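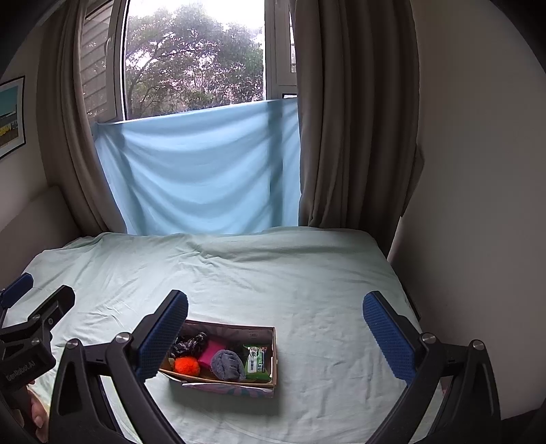

Dalusden – Wer einen Greifer in die Werkstatt von Skenside bringt, bekommt zunächst einen Schraubendreher, ein fusselfreies Tuch und den Hinweis, dass die meisten Defekte keine sind. Der Dienstleister betreut dort seit dem Frühjahr 115 Handgreifer, mit denen Menschen Alltagsgriffe vormachen, damit Roboterarme sie später lernen können. Seit Juli gilt dafür ein neuer Wartungsplan. Der alte bestand, wie man im Haus einräumt, aus einem Zettel an der Tür.

Auslöser war ein Problem, das sich lange als Softwarefehler tarnte. Bei etlichen Geräten meldete die Auswertung, die Finger seien geschlossen, während zwischen ihnen noch ein Spalt klaffte. Zwei Wochen lang suchte man im Programmcode. Dann drehte Haruna Kamata, die Werkstattleiterin, an einer Gelenkschraube. Der Spalt war weg, und die Stimmung in der Softwareabteilung auch.

»Eine Schraube am Drehpunkt hat zwei schlechte Zustände, und man erreicht beide mit einer Vierteldrehung«, sagt Kamata. Zu locker, und der Finger wackelt. Zu fest, und er läuft schwer, worauf der Mensch am Griff unwillkürlich kräftiger drückt. Der Plan schreibt deshalb vor, die silbernen Schrauben am Gestänge alle 400 Betriebsstunden zu prüfen, immer von innen nach außen und immer an beiden Fingern. Wer nur die auffällige Seite nachzieht, bekommt ein Gerät, das schief greift, und dazu eine Mail von Kamata.

Mehr Arbeit machen die blauen Beläge auf den Innenseiten der Finger. Ihre feinen Noppen halten glatte Tütchen ebenso fest wie einen flauschigen Pompon, sammeln aber auch alles ein, was ein durchschnittliches Schlafzimmer an Fasern hergibt. Gereinigt wird nach jeder Schicht, trocken zuerst, dann mit leicht angefeuchtetem Tuch. Von Lösungsmitteln rät der Plan ab, in Fettdruck und mit drei Ausrufezeichen. Über deren Vorgeschichte schweigt die Werkstatt.

Getauscht werden die Beläge nach 1.000 Stunden, und zwar paarweise. Imtiaz Ranasinghe, der den Einkauf verantwortet, hatte zunächst vorgeschlagen, nur den jeweils stärker abgenutzten Belag zu ersetzen. Ein Versuch mit gemischten Paaren dauerte einen Vormittag. Alles, was weich war, wanderte beim Zugreifen sanft, aber bestimmt zur alten Seite. Ranasinghe hat den Antrag zurückgezogen und bestellt seither in geraden Zahlen.

Nach jeder Wartung folgt der Funktionstest, und der findet ausdrücklich nicht auf der Werkbank statt. Mulholm, der größte Auftraggeber, besteht auf Unterlagen, die nachgeben. Also liegen Kartons auch mal auf einem Bett mit zerknittertem Laken, darin Dinge, die man sonst beim Umzug findet und wieder zurücklegt. Wichtig sei die Mischung aus weich, sperrig und rutschig, sagt Thu Võ, die die Testaufgaben zusammenstellt. Sie arbeitet bevorzugt mit zwei Greifern zugleich, weil sich ein schwergängiges Gelenk im direkten Vergleich der Hände am schnellsten verrät. Für einen Durchgang veranschlagt sie 120 Sekunden. Wer länger braucht, muss sagen, ob es am Gerät lag. Die Antworten fallen nach ihren Worten erstaunlich einheitlich aus.

Beim Einstellen selbst hilft neuerdings eine Lehre, ein schlichter Keil von Khokhar, der zwischen die geöffneten Finger geschoben wird. Liegt er auf beiden Seiten an, stimmt der Winkel. Liegt er nur auf einer an, beginnt die Arbeit von vorn. Das Teil ersetzt ein Messverfahren mit Laptop und zwei Adaptern – einer davon war meistens bei Wilma Gunn im Büro, die ihn für ihren Bildschirm brauchte.

Eine erste Bilanz will Skenside im Herbst vorlegen. Schon jetzt gehen weniger Geräte zurück in die Werkstatt, wobei Kamata darauf hinweist, dass einige auch schlicht länger in der Schublade liegen, seit jede Rückgabe ein Formular verlangt. Das Formular soll gekürzt werden. Die Frage nach Lösungsmitteln bleibt drin.

Weitere Meldungen
Mulholm verlängert Vertrag für Greiferwartung
Ladeschrank in Dalusden wieder in Betrieb
Khokhar liefert Prüfkeile jetzt auch für schmale Finger
Mỹ Kim übernimmt Schulungen bei Skenside
Kabelbruch am Handgelenk: was die Werkstatt zuerst prüft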